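Chapter 6
Handling Soft Materials: Notes from a Site Visit

Rigid parts keep their shape when they are picked up. Cloth does not, and most of the methods in Chapters 1 through 5 assume that the part does. The problem is introduced through a demonstration given at the Clurnix laboratory in Skendness in March, where Jeanie Lindsay and Bogdan Olteanu showed visitors how grasping data for fabric are collected with a hand-held gripper.

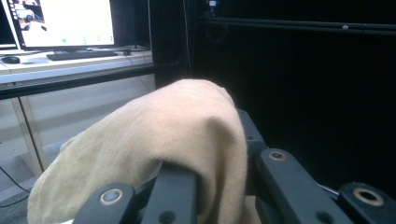
The visit lasted one afternoon. Olteanu gave each visitor 12 attempts at a single fold, and Lindsay logged the results. The laboratory's own set held 2,000 grasps at that time, of which 300 had been set aside for testing.

Two questions raised by the visitors shape the rest of the chapter. The first is how a fold should be described when the cloth has no fixed corners in view. Section 6.1 takes this up, using the notation of Munier. The second is how much grip force a thin fabric needs before it slips. Section 6.2 treats slip and works through the force readings from the demonstration.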